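Belt Tracking and Glare on a Small Sorting Conveyor
Restrepo Lab, project report, February

The Prarkero guide promises that a short tabletop conveyor will run true once it is squared to a taped grid. We doubted that, and after 632 test passes we still do. Our belt is green, long for the table, and sits on brown paper marked in blue tape. 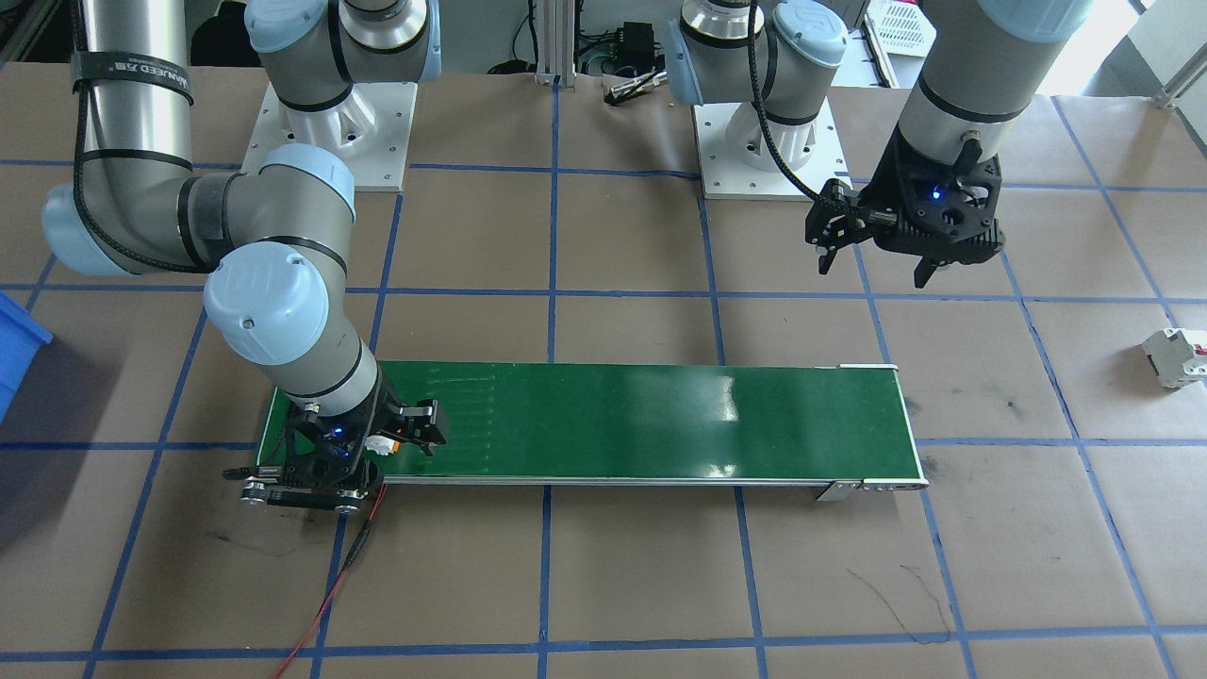
Kevin Tamayo objected to our first draft: a grid only shows where the conveyor stands, so blaming it for belt drift makes no sense. He is right, and we have dropped that claim. The grid stays as a reference for moving the conveyor back to its place.

Glare is a separate problem. The Kiseck manual calls a glossy belt "camera friendly." Under overhead light we would not call it that. Small pale marks are hard to judge near a bright patch, and we threw out 7 passes for that reason.

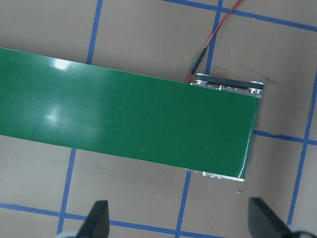
Figure 2. Glare on the left part of the belt; end hardware at right.

The pulleys and timing belt got the least attention in the guide and deserved more. We can't say yet how much of the drift starts there. Our log has no tension readings, a gap we should have caught early. 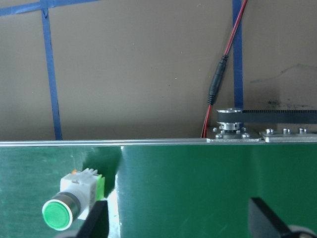
What We Would Change

Measure tension before every run, and test a matte belt under the same light.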